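Moving a parent's household into a smaller place: what worked for us

My father-in-law, Ferdinand Egger, moved last July from a four-bedroom house in Albridge to a one-bedroom cottage behind ours. The cottage is 466 square feet. The house had a piano. You can see where the trouble lay.

I've collected the tips below because two neighbors have since asked how we did it, and telling the story out loud takes all evening.

Measure the doorways before the furniture

Everyone measures the room. The room is fine. The sofa will look lovely in the room, once somebody takes the roof off and lowers it in. Measure each door opening with the door on its hinges, then again with the hinge pins out, and write both numbers on the wall in pencil. Ferdinand's wardrobe went in with the pins out and the door leaning on a hedge.

Use masking tape for a floor plan

Lay tape on the bare floor where each piece will stand, then walk to the bathroom in the dark. If you kick the imaginary dresser, so will he. Buy the low-tack kind and pull it up within a few days. I left mine down for two weeks and spent a Sunday with a plastic scraper and a rag dampened with mineral spirits (try a hidden corner first, windows open).

Pack a kettle box

Kettle, two mugs, tea, toilet paper, a lamp, medications, phone charger, a screwdriver. It rides in your own car. Ours went in the truck, behind the wardrobe.

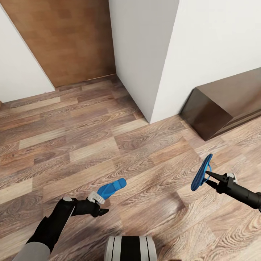 Felt pads go on before anything gets set down, which means someone has to stand at the door with the pads and be unpopular. Wipe the bottoms of the chair legs first or the glue won't hold. Skip the pads that come on a sheet of 400 for the price of a sandwich - they slide off sideways and turn up on your socks.

Hang the noisy things last

Clocks, that is. Ferdinand owns several, and in the old house they were spread over two floors. We put them all up on the first day to make him feel at home and he took them all down on the first night. A square of thick felt behind the case helps a little. Taking the battery out helps a lot.

Keep damp out of the closets

Small buildings get stuffy quickly. Leave a gap the width of your hand between the wardrobe and any outside wall, and prop the closet doors open for an hour after showers. My friend Lejla Dimitriou swears by a bowl of baking soda on the shelf. It does nothing for damp that I can detect, but the closet smells fine and I'm not going to argue with her.

Agree on the knocking rule

Living 121 feet from your in-laws is a pleasure if everyone knocks. We use a porch light: on means come over, off means somebody is in a bathrobe. It took a month to catch on, and Ferdinand still maintains that the rule applies only to us.

Label the keys

Front, back, shed, mailbox. A dab of nail polish in a different color on each one, two coats, left to dry overnight. He chose the colors himself and has since lost the shed key, the pink one, so if you're ever over this way and see it, it's ours.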